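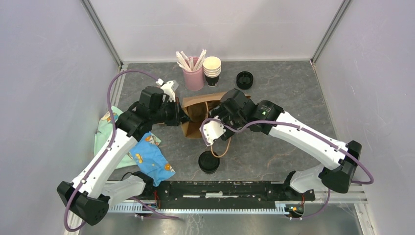 Brown paper, string handle. Still the best thing at the counter.

I have packed a lot of takeout bags. Two years at a sandwich place in Faltville, then one long summer at a coffee window in Vastham, then whatever you call what I do now, which is mostly write this column and help Elvia Montes on Saturday-type rushes when she is short. So I have opinions. One opinion, really. The paper bag is fine. The paper bag was always fine. It's the packing that has gone to pieces.

Quick background for people outside town. In September the Dellatness chain put in new carryout boxes at all its counters. Molded things, with a tray that slides in and a flap that folds over the tray and a slot for the flap. Other places are now looking at them. The Aryee bakery is looking at them. Elvia got the sales visit, and the sales guy left a sample on her counter and told her customers would "feel the difference." A case of 450 costs more than she spends on bags in a whole season. She showed me the quote. I won't print it but I did sit down.

The pitch is spills. Everybody hates spills, me too. Soup in the lap, coffee on the car seat, the muffin that has been sat on by a yogurt. And yes, bags get blamed, because the bag is what you are holding when the bottom goes. Wet brown paper in one hand and your lunch on the sidewalk. I get it.

But go back and look at how it was packed. Nine times in ten it was packed tall things first, in a hurry, mouth of the bag half closed, somebody shoving. Cup in at an angle. Jar dropped in on its side on top of the napkins. Lid put on with one thumb. Then the top rolled down hard to make it look neat, so everything inside gets squeezed together. That isn't a bag problem.

What I was taught, by a woman named Sarahí Espinoza who ran the Faltville counter and did not raise her voice once the whole time I was there: open the bag all the way before you touch anything else. All the way. Hand inside, push the corners out, stand it up. If it won't stand up by itself empty it is not going to stand up full. Then heavy and flat on the bottom. Then round things that can roll, against the side where they can't. Drinks don't go in the bag. Drinks never go in the bag. If the customer wants the drinks in the bag, give them a second bag and put the drinks in that, by themselves, and let them carry it in the other hand.

She timed me once. 39 seconds for a two-person order, which I was proud of, and she said good, now slower.

I think about that a lot. The slow part is the opening. People want to skip it. They pinch the bag at the top edge and drop things through the gap, and the sides fold in, and then the jar catches on the fold and sits there crooked all the way home. 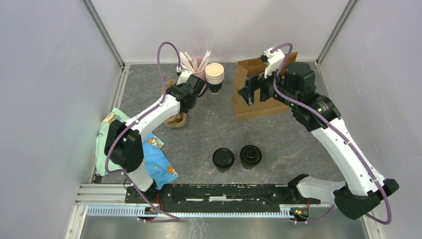 And the counter itself. Nobody ever sells you a new counter in a sales visit but half of bad packing is a bad counter. Where's the straws. Where's the lids. If the lids are behind you then you turn around, and if you turn around you've let go of the bag, and it closes up again like it does. Lids in front. Cups stacked where you can pull one without dragging three more along with it. Straws standing up in a cup, any cup, the cheapest fix in food service. Bags standing behind that, one already open and waiting. Cloth off to the side. You can do this on a card table. I have done it on a card table, at the school fair, with wind.

Elvia's place is small, and she moved her lids last spring from a drawer to the front of the counter and that was it, that was the renovation. She says complaints dropped. I asked her for a number and she laughed at me. Fair. But I stood there through a lunch rush and nothing tipped, and the girl on bags was on her second day.

Now the letters. I wrote a short version of this a while back and 769 of you answered, which for this column is a flood, normally I get the same eleven people and a man who is mad about parking. A lot of you said the box is better for the food. Hot fries in a closed bag go limp. True! Leave the top of the bag open then. Bags come open, thats how they are made. It's the packers who roll them shut, and they do it because somebody's manager likes the look of a nice fold with a sticker on it. I'd give up the sticker long before I'd give up the bag.

Some of you said paper tears. It does, when it is wet, see above about drinks.

A few said the boxes stack, and in a delivery car that matters. OK. I'll give you that one. If you are sending twenty lunches across town to an office, stack boxes, God bless. But most of what goes out of a counter in Vastham goes out in one person's hand and travels four blocks. A box is bad in one hand. You carry it flat like a waiter, or you tip it sideways under your arm and then the tray slides and there's your flap in the slot doing nothing. I carried one home from Dellatness to be fair to them. Rice in every corner of it. I had to tear the box to get to the rice.

And after. What do you do with the box after? I've got one on top of my refrigerator, it's been there since I brought it home, it won't fold. A bag folds. A bag goes in the gap beside the stove with the other bags and comes out again for onions, for the bottles, for a kid's shoes, for covering a school book if anyone does that anymore. My mother had bags in that gap older than my sister. She'd smooth them on the table with the side of her hand before putting them away.

Here's what bugs me the most I think. A new box costs money, and money spent looks like doing something. Showing a new kid how to open a bag costs ten minutes and doesn't look like anything. There's no launch. There's no sample left on the counter. So the owner buys the box, and the same kid who was never shown anything drops the same jar in the same crooked way, only now it's in a tray, and in a year we'll hear the trays are the problem.

One of the readers who wrote in owns a deli and said he'd already ordered 2,000 of the boxes and what would I have him do. Use them, I guess. You bought them. But take one slow afternoon, before the next order goes in, and stand with your people at the counter with a bag and a jar and a couple of lids. Watch what they do. Don't say anything for the first few. You'll see the pinched top and the half open mouth. You'll see somebody hold a bag with one hand and load with the same hand somehow.

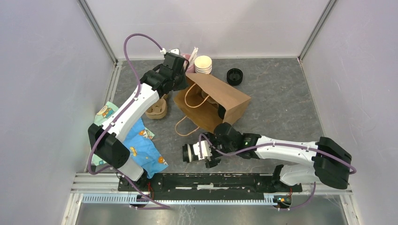 A jar on its side: the thing I get asked about most.

On jars, since so many of you asked. Small jars, sauce or jam or spice, that size. They go in standing up, low, before anything soft. If one has to lie down, it lies along the bottom, against a side, with something flat holding it there. Don't drop it from the top. Put your hand in the bag and set it down. You'll feel silly reaching that far for one jar of mustard. Reach anyway. And check the lid first, a quick turn, because jars come off the shelf loose more than you'd think and a bag will not save you from that and neither will a box.

Same goes at home by the way. I've watched grown people unload a grocery cart into a paper bag like they were throwing rocks in a pond. Bread under cans. Then at the door the bottom goes and it's oh, these cheap bags.

Elvia hasn't signed the quote. She's still got the sample, she keeps rubber bands in it. The Aryee people decide next month, and if anyone from there is reading, I'm free most mornings before ten and I'll come show your counter staff for nothing. I'll bring the bags.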